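Filed under: Gallery, Kitchen Colors, Tableware

Nakpan Tableware – Colors on a White Table

Welcome to my small gallery. My name is Panya Prasertsri and I collect simple kitchen things in soft colors. I am not a designer, I only like how a plate or a bowl can change the feeling of a table. The collection began with 3 plates from a closing sale in May, and now it fills two shelves and one part of the hallway, where my family would prefer to keep shoes.

For this page I chose pieces that are used for fruit. I like them best on white, where a pale color does not get lost so easily as on dark wood. Green and lavender are two colors I was afraid to mix for a long time. Now I do it often.

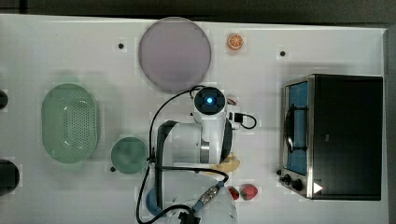
Lavender plate, pale green colander basket and teal-green bowl, with a slice of orange and a banana.

The plate is the largest piece here and I think also the calmest one. The basket is oval, with rows of small holes in the bottom, and I find this shape more practical than a round one when the sink is narrow. Next to it the teal-green bowl looks quite strong, although it is smaller.

In my own kitchen I wash such pieces by hand with a soft sponge, and I put a paper napkin between the plates before I stack them – the pale colors show every scratch. The next gallery will be about cups. I have 29 of them, and I still must choose which ones to show.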